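A small liquid handler is often bought for its deck and pipetting head, then judged for years by everything that surrounds it. This review is about one of those things: the Putasine bench mat, a two-layer damping and spill mat sold for use under shakers, balances and benchtop automation. 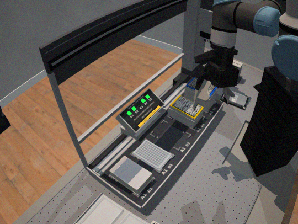
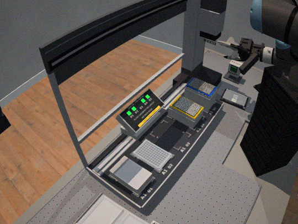 Gantry-style liquid-handling workstation on a grey bench, both views.

**Reviewed by Dr M. Mészáros**
Laboratory infrastructure lead, Astbridge
April 2021

## What was tested

The mat is supplied as a cut sheet with a nitrile upper face and a softer closed-cell backing. The two layers are bonded, and the edge is sealed on all four sides. Ours was the larger of the two sizes. It arrived rolled, with a curl at both ends that took 18 hours under flat weights to settle. The instruction leaflet says to leave it overnight, so that is fair.

We used it from early March, first under an orbital shaker and then under a vacuum pump. The comparison was a Jumen single-layer rubber mat which has been in the same lab for years.

## Vibration

A top-pan balance was placed on the same bench as the shaker, at the far end, and readings were taken with a check weight at three shaker speeds.

- At low speed there was no difference between the two mats. Both were better than bare bench.
- At 400 rpm the balance settled promptly with the Putasine in place. With the Jumen, the last digit wandered and the stability indicator went on and off.
- At the highest speed neither mat was good enough, and the shaker needs its own table.

The vacuum pump gave a similar result. Its hum could still be felt in the bench top by hand, but the rattle from the drawer runners underneath had gone.

## Spills and cleaning

The upper face was tested with water, 70% ethanol, dilute bleach and a phosphate buffer, each left for 20 minutes and wiped off. Ethanol left the surface slightly dull. The others left no mark. There is a shallow raised lip, and a level mat will hold a modest spill, but our bench slopes a little towards the sink and liquid reached the lip at that side quickly.

One corner of the edge seal had a gap as delivered. Buffer got in and dried between the layers, where it can't be cleaned. The supplier sent a replacement without argument. I would run a fingernail along the seal of any new mat before putting it into use.

## Fit and levelling

The soft backing compresses under load, and it does so unevenly if the load is uneven. The shaker, which has its motor to one side, had to be levelled again after two days. It then stayed put. For equipment taught to fixed positions, such as a liquid handler, I would allow the same settling time and check the taught positions afterwards. I have not tested the mat under one.

Trimming is possible with a sharp knife and a steel rule, but a cut edge is no longer sealed and the lip is lost on that side. Order the right size.

## Price and verdict

The larger sheet cost us £27 before delivery. The Jumen is cheaper and has no seal to fail.

For a shaker or pump that shares a bench with a balance, the Putasine is worth the extra. For general spill protection, the single-layer mat does the job and is easier to wash. A version with a moulded edge would remove my main complaint.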